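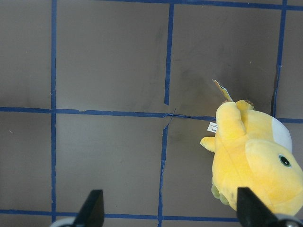
Taped Sorting Boards: Frequently Asked Questions
Prellarmont Toy Library, Fevthorpe Branch
Last revised 12/11/18

What is a sorting board used for?
Returned toys are placed on the board, one item to a cell, while staff check them against the loan record. Plush toys, puzzles and small games are all checked in this way.

Why is blue tape used on a gray board?
The lines remain easy to see under the branch lighting. Tape is applied by hand, and slightly uneven lines are acceptable.

May a large plush toy rest across more than one cell?
Yes. Please leave the neighboring cells free until it has been checked.

When should tape be replaced?
Boards are inspected every 12 weeks. Tape that is ragged or broken should be reported sooner if the cells can no longer be told apart.

What should I do if I notice a crease or gap along a line?
Do not cover it with new tape. Note the board number and inform the branch desk, so that the surface underneath can be examined.

How many toys may a household return at one visit?
Up to five. Larger returns, including school loans, are accepted at the Probert Street desk by appointment.

Whom may I contact with further questions?
Inquiries should be addressed to Nuala Egan, Collections Office, extension 352.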